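I have been going to group shows in this town for longer than I care to admit, and I would like to say a kind word for the artist's statement, that poor sheet of paper taped up by the door that everyone loves to make fun of.

Yes, a lot of them are bad. I wrote a bad one myself in art school, nearly 2000 words on the subject of nine small watercolors of my aunt's porch, and my teacher, Thaddeus Baptiste, handed it back and asked if I liked the porch. I did! I loved that porch. The word "love" did not appear once.

But then in March I went to see Juniper Oyelaran's drawings at the Quintanilla, and her statement was four sentences long. She said she draws her neighbors' laundry when she can't sleep, and that she has gotten to know the families a little by their socks. I went back around the room and every picture had opened up. A friend I'd brought along (he runs a hardware store and came mostly for the cheese) stayed until they turned off the lights.

So when people tell me the work should speak for itself, I always want to ask, to whom? Plenty of us walk in shy, a bit tired, not sure we're allowed to have an opinion. A few plain words from the person who made the thing are like a hand on the elbow.

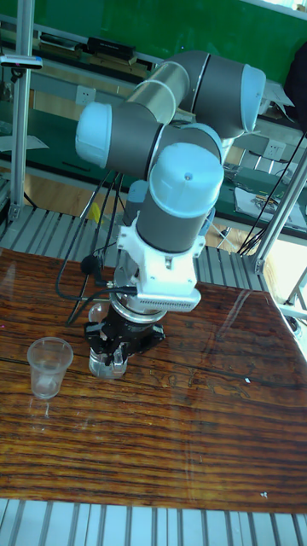 Gray arm with pale blue caps over a polished wooden tabletop.

My only request to painters, then, is to write it the way you'd tell it to your sister on the phone. Say where you were. Say what you couldn't get right. Busisiwe Matlala once ended hers with "the yellow one is my favorite," and I have trusted her ever since.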